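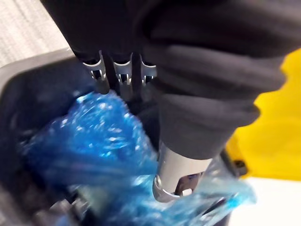

Flelow Bins and Bags: notes for users of the collection

Version 3. Text by Angeliki Chrysikopoulos, corrections by Ezekiel Hutchins.

What is in it

Flelow is a collection of short recordings of everyday sorting work: bags going into bins, bags coming out of bins, bags being opened, folded or pushed down. It has 52 sessions, recorded in 24 rooms. Most of the rooms are kitchens and storage rooms in Haddad and Coston. The material is meant for people who study soft and wrinkled things, and who are tired of boxes and cups.

Objects

We keep a list of objects in objects.txt. Please read it before you write your own labels. The names are short on purpose.

bag_thin: thin plastic that lets some light through, in blue or other colors. It is the most common object in the collection. When it is crumpled it gives many small bright reflections, and these move when the plastic moves.
bag_thick: plastic that does not let light through.
bag_paper: all paper bags, with or without handles.
bin_dark: black and dark gray bins. We did not separate the two colors, the difference depends too much on the lamp.
bin_light: all other bins.

A bag inside a bin gets two labels, one for each object. If the bag covers the bin so much that no part of the bin can be seen, use only the bag label.

How to label a crumpled bag

Draw the outline along the outer border of the plastic. Do not follow each wrinkle inside. White reflections belong to the bag, also when they look like holes. If something presses into the bag and the plastic goes around it, stop the outline where the plastic stops.

Folds are not counted. In version 1 we tried to count them, and two people never gave the same number for the same bag, so the column "folds" was removed. Old scripts that ask for this column will fail.

State of the bag

The column "state" has the values flat, open, crumpled and unknown. Choose what you see at that moment, also if the bag was different earlier in the session. A crumpled bag may have something inside it. If you cannot see this, write unknown in the column "content" and do not guess from the shape.

Known problems

In 9 sessions the light is strong and the reflections on the plastic are fully white. They are marked "bright" in sessions.txt.
The bags from Coston were called "sack" until November. Some file names still have this word.
Session notes made with Gurnomix have a comma as decimal sign.

Corrections

Send the session number, the object name and the line you want to change to Ezekiel. Please do not send the complete file back, only the changed lines.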